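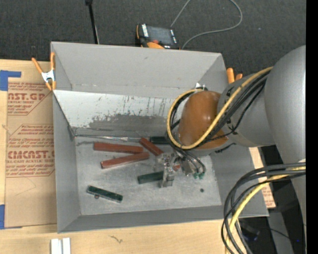 About Us / Equipment Planning

Groltance advises schools, workshops and small manufacturers on the purchase of robotic equipment. The company was founded by Chepkoech Kimaro and operates from offices in Stedberg, with a test bench where arms and grippers are tried on mixed parts in a bin before a client commits funds.

Our work begins with the budget. Each client receives a written plan covering the arm, the gripper, cabling, clamps, floor space, training and service over 4 years. Quotations from suppliers are compared line by line, and spare parts are listed separately. Groltance does not sell equipment and accepts no commission from those who do.

To date the company has completed 254 purchasing plans, of which 194 were for organizations buying their first robot. Clients include Belliven and the Holroyd Technical School.

Siham Sayegh, Director of Planning, oversees all bench trials. Requests for the next budget year are accepted through the end of May. Bench visits are by appointment only.

Page last revised Thursday, December 29, 2022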